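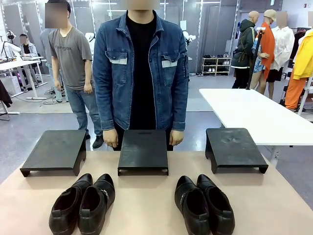 Vol. 20, No. 2

Opinion > Footwear > Storage and Display
News | Opinion | Trade Notes | Archive
Print this page | E-mail this page

Shoes Belong in Pairs

It is the view of the Skodcombe office that black leather shoes should be stored and shown as pairs, side by side, toes facing the same way. Many shops still keep a single shoe on display and its partner in the back room. At our Gandov branch, which holds 900 pairs, staff spent up to 65 minutes a day matching lefts to rights. 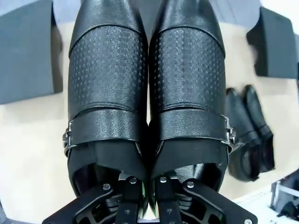 A customer judges a pair by how its two halves agree -- the height of the strap, the placing of the buckle, the grain of the leather. None of this can be judged from one shoe. Low risers are useful for the same purpose, provided each holds one pair only. We ask member shops to adopt the practice before the spring orders arrive in March.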